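From: Ming-te Lo
To: linen-room list
Subject: Re: [linen-room] T-shirt folding, creases across the front

Shih-chieh Shek wrote:

> We have moved the Prerkbridge house over to the flat fold from
> the Preko sheet. Sweatshirts and towels stack well. T-shirts
> still reach the shelf with a crease across the chest, and the
> piles lean once they pass 15 high. The batch is 800 shirts, mixed
> sizes, all plain cotton. Is the fault in the fold or in the way
> they are laid out beforehand?

Layout, in my view. The Preko sheet starts at step one with the shirt already flat and says nothing on how to get it there. If the body has a ripple in it when the sleeves go in, the ripple is pressed into the fold.

What we do at Skudmont:

1. Lay the shirt on a padded surface with a fitted cover. Bare tabletops let the cotton slide.
2. Take the top edge at two points, one towards each shoulder, and raise it until the cloth between them is nearly straight. A slight sag is fine. If one side bunches, let go and take it again nearer the seam.
3. Lower the hem first, then draw the top edge away from you as it comes down.
4. Smooth from the collar to the hem, once. Going back up undoes it.
5. Sleeves in, sides in, then thirds. 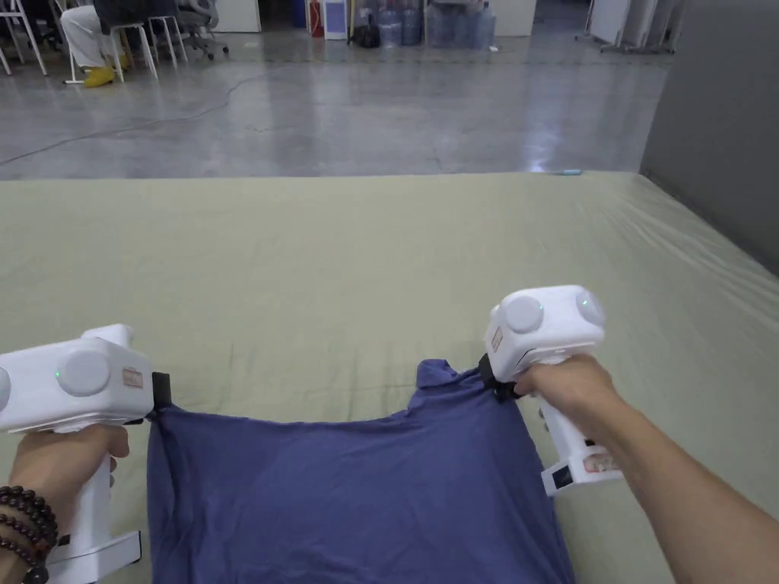 Step 2: blue T-shirt raised by its top edge over the green sheet. Note the sag between the two holds and the bunching on the right.

On the leaning piles: alternate the collar end every five shirts. With that we get to 30 on the deep shelves. Hsu's older note gives a lower limit, but it was written for the narrow racks.

We put almost 2,000 shirts through in February using the above. I can send the shelf depths if they are of use.

Ming-te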